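Puckered seams on pink nylon pack

Teoh_200
Bottom seam on this pack puckers along the curve. Fabric is a fine woven nylon, bought in 2015. Does it need resewing before I load it for a trip in December?

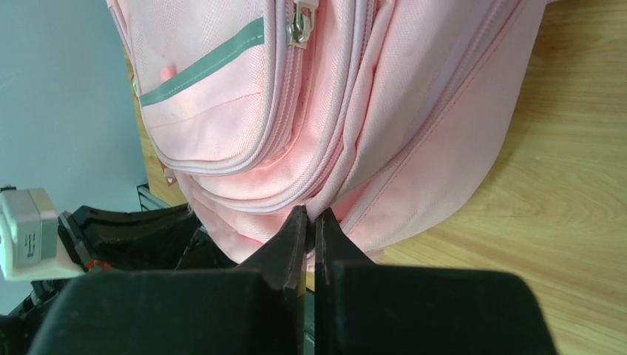 Front pocket and lower seam, pack on the table

hemetar
No. Puckering on a curve is thread tension. Leave it.

Rarham
Disagree. Turn it inside out and check the seam allowance first – under 3 mm, I would resew.

hemetar
Resewing adds needle holes to old nylon. Worse than a pucker.

Teoh_200
Will measure tonight.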